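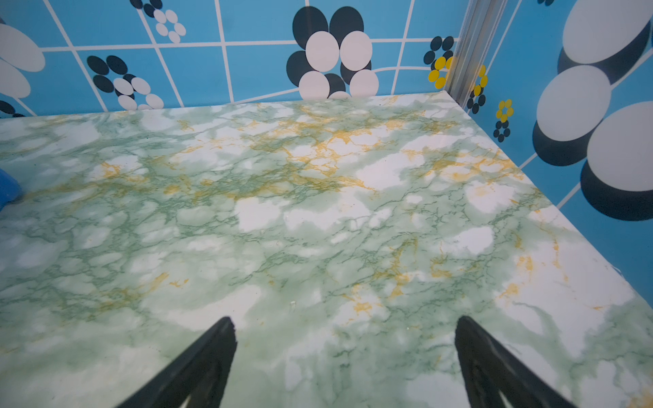 A Assunta Pagano escreveu-me a perguntar se o Trinesari aguenta um fundo cheio de desenhos ou se, como o programa que ela usava antes, se perde mal deixa de ver uma parede lisa. Aguenta, Assunta! E foi por causa de perguntas como a tua que resolvi refazer esta página, que estava mesmo a precisar.

Início Produtos Software Transferências Suporte Contacto

Trinesari 2, planeamento e perceção para câmara no punho

Então vamos lá. O Trinesari é o nosso software para braços com pinça de dois dedos e uma câmara pequena montada junto da pinça. Recebe a imagem, estima onde estão as superfícies e os objetos, calcula a aproximação e manda as trajetórias para o controlador. Corre num PC normal com Linux (eu uso um portátil já velhote na bancada e não me queixo), e a placa gráfica dedicada ajuda bastante na perceção, mas para planear não faz falta nenhuma.

A parte de que mais gosto é a máscara dos dedos. Com a câmara no punho, as pontas da pinça aparecem sempre na imagem, e um detetor distraído acha que são obstáculos, ou pior, que são a peça a agarrar. Na versão 1 tinha de se desenhar a máscara à mão, para cada abertura, uma seca. Agora o programa pede que se abra e feche a pinça devagar, aprende o contorno dos dedos em cada posição e interpola o resto. Se trocarem de dedos, repetem o procedimento e já está. Dedos pretos e mates são os mais fáceis; com dedos polidos convém baixar um pouco o ganho da câmara, que os reflexos confundem o contorno.

Depois há os fundos. Padrões de mármore, veios, flores, linhas cruzadas: para uma pessoa é só decoração, para um detetor de arestas é uma festa. O módulo de superfícies (chama-se Danladi, e tem licença própria para quem quiser só isso) não tenta perceber o desenho. Usa a textura para seguir o movimento da câmara entre imagens e só no fim decide o que tem volume e o que está impresso. Quanto mais textura, melhor ele segue! O que ainda lhe custa é o brilho numa superfície lustrosa: onde a luz rebenta a imagem não há pontos para seguir, e nessas zonas o mapa de confiança fica a cinzento. O planeador evita passar por lá a baixa altura, a não ser que se desligue a opção «respeitar confiança». Não desliguem sem experimentar primeiro no simulador, por favor.
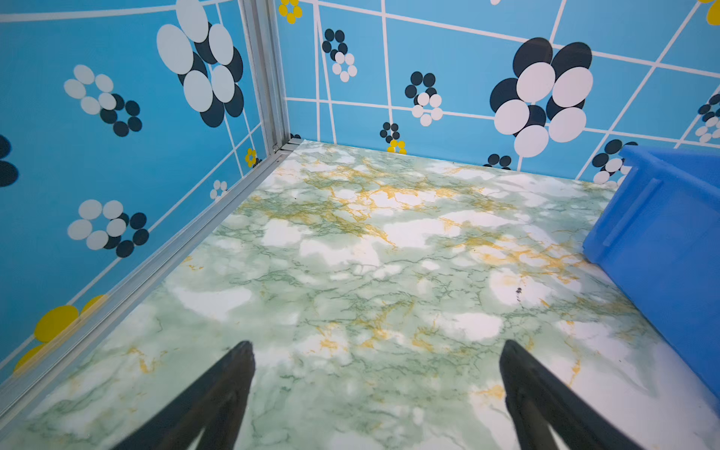
Os limites da zona de trabalho também ficaram mais simples. Antes era preciso medir tudo com fita e escrever as coordenadas num ficheiro. Agora basta apontar a câmara a um canto onde se encontrem dois painéis, marcar no ecrã as duas arestas e a base, e o Trinesari cria os planos proibidos com a margem que quiserem. Perfis de alumínio com ranhuras dão boas arestas para isto, mas cliquem na aresta de fora, que com tantas linhas paralelas é fácil apanhar a errada (já me aconteceu mais vezes do que gostaria de admitir).

As caixas de plástico translúcido têm modo próprio. Como a luz atravessa a parede, a cor muda conforme o ângulo, e o modo «translúcido» procura o rebordo em vez da cor. Quando só se vê metade da caixa, o programa marca-a como parcial e propõe um movimento curto da câmara para ver o resto antes de planear seja o que for. Pode recusar-se a proposta, claro, e nesse caso a parte não vista fica tratada como ocupada.

O que vem incluído na licença:

Planeador de aproximação e recuo, com limites de velocidade por zona
Máscara automática dos dedos
Módulo Danladi completo
Simulador com reprodução de sessões gravadas
12 meses de atualizações
Ativação em 2 computadores

Vem ainda um conjunto de 3.129 imagens de teste já anotadas, para compararem resultados quando mexerem nos parâmetros. A licença custa 2.890 euros, sem IVA. Quem tem a versão 1 paga metade e mantém os ficheiros de configuração; só a máscara dos dedos é que tem de ser refeita, e demora menos do que beber um café.

Quanto a controladores, o da Nernon funciona logo, sem mexer em nada. Com o da Tremton é preciso instalar o adaptador, que está na página de transferências, e ligar o modo de posição contínua. Se o braço der uns soluços no fim da trajetória, aumentem o tempo de filtragem um passo de cada vez. A Caoimhe Foley fez um guia muito bom para essa ligação e deixou-me pô-lo junto do adaptador, obrigada Caoimhe!

Ainda não temos suporte para duas câmaras ao mesmo tempo. Comecei isso em abril e está meio feito, mas a sincronização dá-me água pela barba e prefiro não prometer datas. Quem quiser experimentar a versão de testes que me escreva pelo formulário de contacto, com o modelo da câmara e do controlador logo na primeira mensagem.

Página atualizada a 25 de junho de 2021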